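Fitting a draught strip to an internal door

Applies to standard timber doors up to 50 mm thick. Allow an hour per door. The strip described is the self-adhesive pile type, supplied in rolls; brush strips with a metal carrier are fitted differently and are covered on the Dranbridge page.

Measuring

Close the door and measure the gap on the stop side at top, middle and bottom. If the readings differ by more than 2 mm, adjust the hinges first.
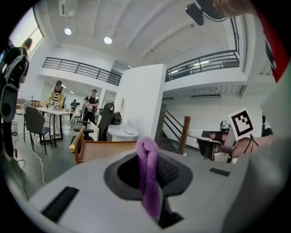

Choose a pile height 1 mm greater than the widest reading. A taller pile will hold the door off its latch. Measure both jambs and the head separately and add 37 mm to each length for trimming.

Preparing the frame

1. Scrape off old adhesive with a plastic blade.
2. Wipe the stop with methylated spirit and leave it for 8 minutes.
3. Sand gloss paint lightly. New paint must cure for a week before anything is stuck to it.

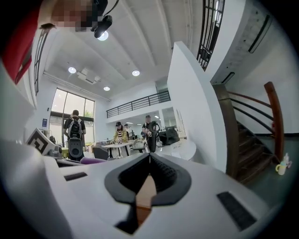 Fixing

1. Start with the head. Peel back 50 mm of liner at a time and press the strip down without stretching it.
2. Fit the jambs, butting each length square against the head piece.
3. Trim at the floor with sharp scissors.
4. Leave the door open overnight.

If the latch no longer engages, move the keep 1 mm towards the stop. Do not file the latch bolt.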